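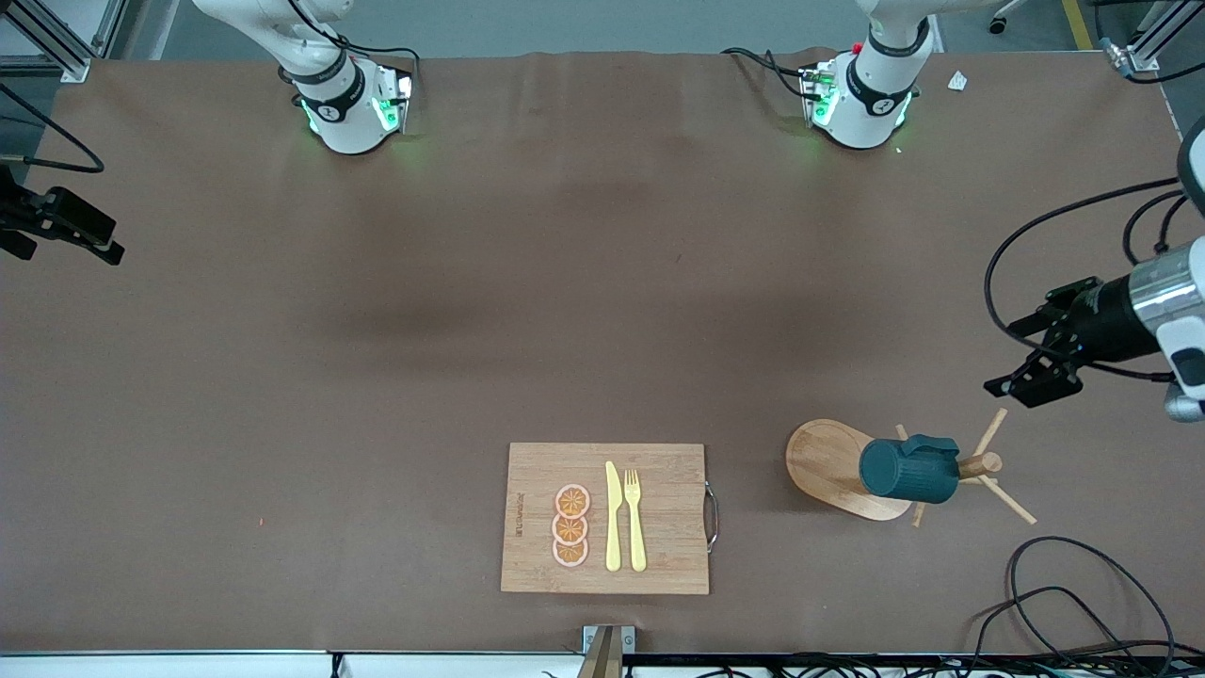

A cutting board, also called a chopping board, is a flat, durable slab on which food is cut. Kitchen boards are made chiefly of wood, bamboo, plastic or rubber. Glass and stone boards are also sold, although both dull a knife edge quickly and are used more often for serving or for rolling pastry.

Bamboo boards
Bamboo is a grass, not a wood. Its stems are hollow, so a board cannot be sawn from a single piece. The stems are split into strips, boiled, dried, planed and glued together under pressure. Strips may be laid flat, on edge or with the cut ends facing up. The finished material is light tan and shows a straight grain – darker shades are produced by steaming the strips for longer. Bamboo is harder than many of the woods used for boards and wears a knife edge somewhat faster than maple or walnut.

Shape and fittings
Most household boards are rectangular. Common additions include a juice groove, a hanging hole, rubber feet and a handle. A handle may be cut into the board or fixed to it as a separate part, often a curved metal bar attached at one of the edges. Metal handles make a heavy board easier to carry but add to its length, and a board so fitted may not lie flat in a narrow sink. Maker's names are usually burned, printed or engraved near an edge.

Care
Wooden and bamboo boards are washed by hand in warm water with dish soap and dried standing on edge. Soaking and dishwashers can open the glue joints. Food-grade mineral oil is applied when the surface looks dry, left for some 40 minutes and wiped off. Deep cuts hold food residue and can be sanded out. Split boards are normally discarded.

See also
Butcher block
Kitchen knife
Bread board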